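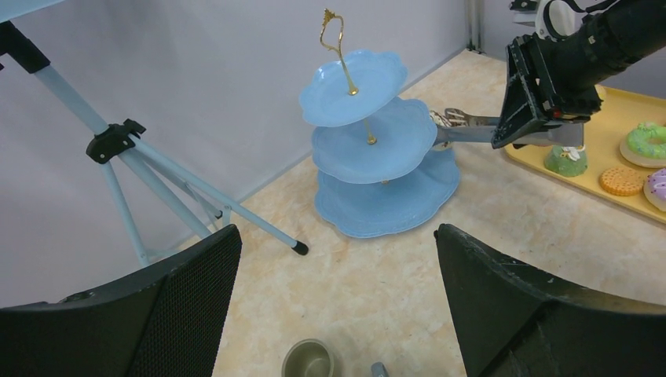

3. Materials and Methods

3.1 Setting and participants

The study was carried out in four towns that share a regional bus line and a weekly market: Brisex, Zellura, Brzozowska and Hudow. All four have lost households over the past two decades, and in all four a large share of the people who remain live alone or with one other adult. We chose them because they are close enough to have a common food tradition but differ in how families are spread out. In Brisex and Hudow most grown children live within a short drive. In Zellura and Brzozowska most have moved to the city and come back for holidays.

We recruited 45 households through notices at the market, the two parish halls and the clinic in Zellura. A household could take part if at least one member had hosted a meal or an afternoon coffee for people outside the home in the past year. Eleven households that answered the notice did not meet this condition and were thanked and left out. Participants ranged in age from 34 to 81. Most of the main respondents were women, which reflects who answered the notice as well as who does the hosting. Where a couple wanted to be interviewed together we allowed it and noted which partner was speaking.

3.2 Interviews

Each household was interviewed three times, giving 135 interviews. The first visit covered the history of hosting in the family: who came, how often, what was served and on what. The second visit took place close to an occasion when guests were expected, and the third took place after it. Interviews were held in the kitchen or dining room whenever the respondent agreed. Several respondents preferred the second interview to happen while they were cooking, and in those cases we worked from notes made the same evening, as the recordings were hard to follow.

We did not use a fixed list of questions after the first visit. Interviewers carried a sheet with topics (guests, dishes, serving ware, expense, help from others, leftovers) and were told to cover all of them in whatever order they came up. Interviews were transcribed in full. Elvia Cisneros read every transcript and drew up the first set of codes, which the other authors then applied separately to a shared group of 34 transcripts. Differences were talked through and the code list was shortened. The final list treats "good dishes" and "special dishes" as one code. Respondents used the two phrases in the same way, sometimes in the same sentence.

3.3 Inventory of serving ware

During the first visit we asked each household to show us the items they used only for guests. We wrote down the type of item, how it was acquired, where it was kept and when it had last been used. We did not estimate money value. Early in the work two respondents asked whether their pieces were worth anything, and after that we added a line to the consent form stating that we could not advise on this.

Items were sorted into five groups: tableware for a full meal, coffee and tea sets, glassware, linens, and raised or tiered pieces for cakes and small foods. The last group was not part of the original plan. It was added after the first ten inventories, when it became clear that such stands were being used and talked about differently from the rest. Figure 2 shows a stand with three light blue plates with wavy rims.

3.4 Limits of the method

The households chose to take part and are probably more interested in hosting than their neighbors. We have no information on people who have stopped inviting guests altogether, apart from what our respondents told us about sisters, cousins and former friends. The inventories depend on what people wanted to show. In one case a dinner service that came up at length in the third interview had never been mentioned in the first, and was being stored at a daughter's apartment following a disagreement over who should have it.

4. Results

4.1 From the meal to the afternoon

The most common change described by respondents was a move from the seated meal to the afternoon visit. Older respondents remembered meals with two or more courses for guests as a normal part of most months. By the time of our visits the full meal was kept for Easter, Christmas and family milestones, and other guests were invited for coffee and something sweet. The reasons given were the work involved, the cost of meat, and the guests' own habits. Many visitors now drive, leave before dark and do not want to eat heavily.

People did not describe this as a loss in every case. A retired bookkeeper in Hudow told us she saw more of her friends since she had stopped cooking for them:

"When it was dinner, I had to want it for a week beforehand. Now I call on Saturday morning and they are here at three. I put out what there is."

Others felt the change had lowered the standard of what could be offered. A respondent in Brzozowska said that coffee and cake was "what you used to give the man who came to read the meter." She still cooked a full meal for her brother's family and said she would go on doing so while she could lift the pot.

4.2 What is kept and what is used

Full dinner services were the items most often kept and least often used. They were usually stored in a cabinet in the main room, and respondents could say without hesitation where each had come from. Wedding gifts and inheritance made up nearly all of them. Many could not go in the dishwasher, and this was brought up so often that we gave it a code of its own.

Coffee sets were used more, though often in part. The cups came out and the sugar bowl and creamer stayed in the cabinet. Respondents with an incomplete set were more willing to use it than those whose set was whole. One woman in Zellura explained that she had been careful with her mother's set for 20 years until her husband broke a saucer – after that she used it every week.

Tiered stands followed another pattern. Few had been inherited. Most had been bought by the respondent or given by a daughter or daughter-in-law, and most had been bought within the past ten years. They were kept in the kitchen or on top of a cabinet, often because they did not fit inside. Respondents spoke of them with less feeling than they did of the older pieces, but brought them out more. A stand allowed a small amount of food to look like enough, and it left room on the table for cups. Several respondents said that it also spared them from passing plates around, something guests with stiff hands found difficult.

There were complaints as well. Stands were said to be awkward to wash, and those that came apart were said to work loose. Two households had stopped using theirs for food and kept keys, mail or fruit on them for most of the year.

4.3 Deciding what is good enough

In the second interviews we asked respondents how they had settled on what to put out. Very few described this as a decision. The answer depended on who was coming, and the rules were well known to everyone in the household. A neighbor who came every week got the everyday cups. The same neighbor with her son from the city got the good ones. A priest got the good ones the first time and could expect a mug by the third visit if he was liked.

Bought cake was accepted in all four towns but was handled with some care. Respondents in Brisex, where there is a bakery, served bought cake openly and named the baker. In Hudow, where the nearest bakery is a bus ride away, bought cake came from the supermarket and was almost always cut up and moved to another dish before guests arrived. Here the serving piece did part of the work of the cook. A respondent in Hudow said of her daughter-in-law's packaged cookies that they were "fine once they were on something."

4.4 Help from others

Respondents living alone depended on help for the parts of hosting that involved reaching, carrying or moving furniture. Help was easy to ask for when it came from a person who would also be a guest. It was harder to ask for from anyone else. Five respondents had given up using items on high shelves for this reason, and three of them had not told their children. When we asked what would need to change for them to host more often, the most frequent answer was a lower cabinet, followed by better evening buses.

In Zellura, where two of the streets nearest the clinic have mostly older residents, a loose system of lending had grown up. A large coffee pot and a folding table moved between houses during December and again around name days. No list was kept, and respondents disagreed on who had first owned the table. The pot was known to belong to a woman who had since moved in with her son, and it had been agreed that she could have it back whenever she asked.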